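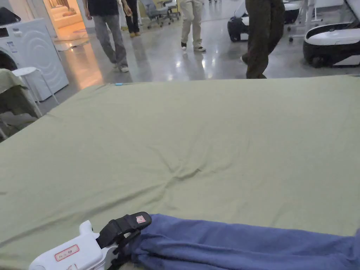 Creases in a green fitted sheet.

Every June I get the same press releases, and every June they tell me the fabric problem has been solved. Shirts will finally hang like shirts. Bedding will fold the way bedding folds. I have been writing about animation tools for 11 years and I would like to see one of these claims survive a second viewing.

This year's version came from Furon, a small effects software house that sells a cloth solver called Tikon. The pitch is that an artist can drape a character in the morning and have finished shots by lunch, because the solver has learned how cloth behaves and only needs a nudge. The demo reel was lovely. A cape turned in the wind, a tablecloth slid off a table, a skirt settled on a staircase. Each clip lasted a few seconds and each had a dark background.

I'd ask anyone thinking of buying it to look at what was left out. I didn't see one character sit down. Sitting is where cloth tools go to die. The fabric gets trapped between thigh and chair, the solver can't decide which side it belongs on, and somebody spends the evening painting out the jitter. I also didn't see two layers of clothing, or a hand grabbing a sleeve. Those are the shots that eat a budget, and any supervisor who has worked on a series could have told Furon so.

The number in the press release was 1000 test garments. Fine, but tested how? Dropped on a sphere? A garment that falls nicely on a ball tells me very little about a coat on a tired man getting out of a car.

My bigger complaint is with what we've decided good cloth is. Studios seem to have agreed that more wrinkles means more real, so every jacket now crawls with tiny folds that move a beat too late and pull the eye away from the face. The short film Zesville, which played the festivals last year, went the other way. Its lead wears a coat with 2 folds in it, both placed by hand, and they change only when her mood does. I've thought about that coat more than any simulation I watched this year.

Lopes, the studio behind it, is a tiny shop and I don't pretend its method would scale to a feature with nearly 30 speaking parts. Crowds need simulation. So does anything with water in it. I'm glad the tools exist — I just don't believe a solver knows which crease the audience should notice, and I'm tired of being told that it does.

If Furon wants to change my mind, it can send me one shot. An old woman, heavy cardigan, soft armchair. She sits, she changes her mind, she gets up again. Leave the lights on.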